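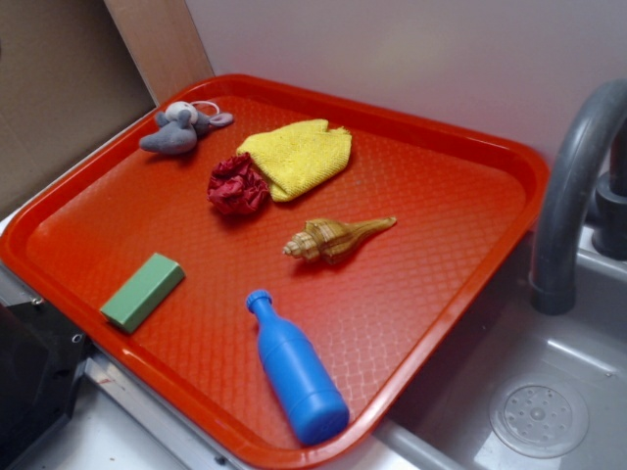 Section 2. Sorting the Harnthorpe before you start

The Harnthorpe is a jigsaw of 2,468 pieces, and most of the trouble people have with it begins in the first hour. It comes in one bag, because two bags would have been kind. Before you tip it out, find some trays. They should have a raised rim, like the bright orange-red one with the plush mouse lying in it, and they should be shallow enough that you can see every piece without digging. Soup bowls are not trays. Teodor Malinowski, who drew the picture on the box, used soup bowls for the test copy and does not wish to discuss it.

You will need:
A flat table, larger than you think
7 trays
The box lid, propped up where you can glare at it
A lamp you can move

1. Open the bag over a tray, slowly. Shake out the last corner of the bag. There is always one more piece in it.

2. Turn every piece picture side up. This is dull and takes 60 minutes if you don't talk.

3. Pull out the edge pieces and put them in their own tray. You will miss a few. Carry on.

4. Sort the rest by color into five trays: sky, roofs, river, market stalls, hedge. If a piece could be sky or river, put it with sky. It will be wrong half the time, and at least you'll know where to look.

5. Use the last tray for pieces you can't place at all. Try not to make this the fullest tray.

6. Join the edge, starting from the bottom left corner, where the signature is.

Note: The hedge is one shade of green from end to end. Sort these pieces by shape, starting with the ones that have two knobs side by side. We asked for a bird in the hedge. The bird was declined.

Note: Cut lines differ slightly between printings. Don't mix pieces from two copies, even if a generous cousin offers.

Caution: Do not trim a piece to make it fit. It belongs somewhere else, and now it belongs nowhere.

Caution: Keep small pieces away from children under three and from dogs of any age.

If a piece is missing, check your sleeves, the bag and the floor under your chair – in that order. If it's still missing, write to Lena Wieczorek at the address on the box lid and give the letter and number printed on the backs of the neighboring pieces. Replacements are posted in April.

Section 3 covers the river. Have something to eat first.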